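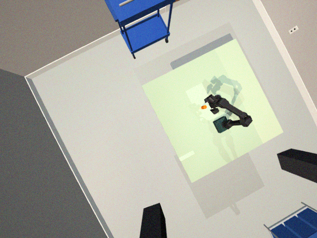 Ludville water customers to see new rates in February

Households in Ludville will pay more for water starting in February, after the town council voted Thursday to approve the first rate increase in five years.

The average home will see its bill go up by $5 a month, according to the town's public works office. Businesses on larger meters will pay more, depending on use. Sewer charges will stay the same.

The money will go toward replacing the main that runs under Chávez Street from the pumping station to the Skullthorpe town line. The cast iron pipe has broken several times in the past two winters, and the last break left 213 homes without water overnight. Two schools opened late the next morning and the street was closed to traffic until the afternoon.

Work on the new main is expected to take 24 weeks. Crews will start at the pumping station and move east, one block at a time. Parking will be banned on the block being dug up from 7 a.m. to 5 p.m. on weekdays, and residents will get a notice on their doors before any planned shutoff.

Skullthorpe, which buys part of its water from Ludville, will pay a share of the cost under the agreement between the two towns. Its own council still has to sign off on the amount.

Several residents spoke against the increase at the meeting. Most said they accepted that the pipe had to be replaced but wanted the higher rate to end once the project is paid for. The council did not set an end date - members said they would look at the rate again when the next budget is drawn up.

A motion to delay the vote by a month failed.

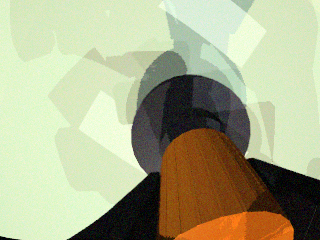

Help with bills

Customers age 65 and older, and those who already get heating assistance, can apply for a discount that cancels out the increase. The town had 84 households in the discount program last year and expects more to sign up.

Forms are at the public works counter in town hall and at the Turnevgate branch library. People already in the program do not need to apply again. Anyone who has fallen behind can ask for a payment plan, but the request has to be made before a shutoff notice goes out.

The new rate will first appear on bills mailed at the end of February. A map of the work area is posted in the lobby at town hall.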